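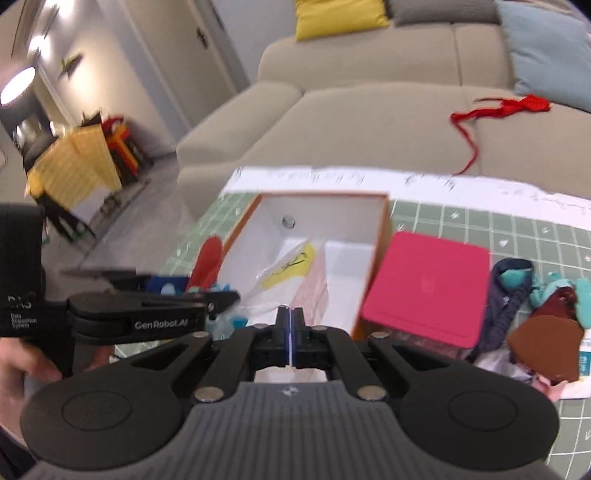
Fig. 1. Work surface by the sofa.

Week 4 handout — Household surveys, part 2: time use and unpaid work

Recap from last time. Paid work is easy to count (payslips, tax records). Unpaid work is not. Cooking, laundry, minding kids, sitting with a sick parent. None of it goes in GDP, most of it happens at home.

Three ways to measure:
Diary — person writes down what they did, usually in 15-minute slots
Recall — "how many hours last week?" Cheap, bad
Observation — good data, tiny samples, people act differently when watched

Diary is the one we use in this course. Know the slot layout for the quiz.

The Okasetti study. 2,630 diaries handed out, two per household, one set in January and one in summer. Read Kekana's chapter for the design, skip the appendix. Main thing to take away: recall answers ran well above diary answers for housework and well below for child care. Why? People forget the stuff they do while doing something else.

Which brings us to secondary activities. Folding clothes with the radio on. Main = folding, secondary = radio. Now swap: watching a toddler while folding. Which is main? Respondents dont agree, and coders don't either. Lizelle Kekana's rule: code what the person wrote first, keep the other in column two, never drop it.

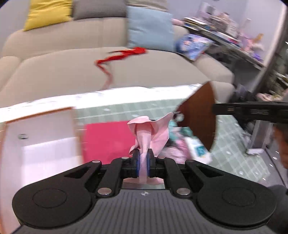
Codes for textiles work (Khumalo list, short version):
21 washing, hanging out
22 ironing
23 folding, putting away
24 mending
Shopping for clothes is NOT here, goes under 40s. Lost marks on this every year.

Putting a value on it. Two methods. Replacement cost = what you'd pay someone to do it. Opportunity cost = what you'd of earned in those hours. Second one gives silly results for high earners (a surgeon's dishes are worth more than a cook's). Adel Chraibi prefers replacement, see his slides for the worked case, about 500 hours a year of laundry and cleaning.

For next class:
Keep your own diary, one full day, 4 am to 4 am
Code it with the Khumalo list
Half a page on anything you could'nt code

Bring paper copies, the upload page is still down.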